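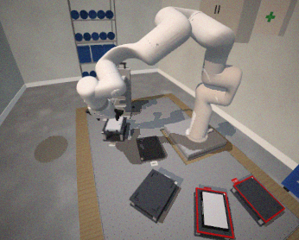
Week 2 notes — supply and demand, continued

Okay, picking up where we stopped with the Mivengate apple market. I said the price drops when the harvest comes in, and Joaquim Teixeira asked why growers don't all just wait until November to sell. Good question! Some do, but storage costs money — and apples go soft. Work through the table on page 13 before you answer problem 2. Please don't skip the graph, I really do grade it (label your axes!). Homework is due 18th April, in my mailbox.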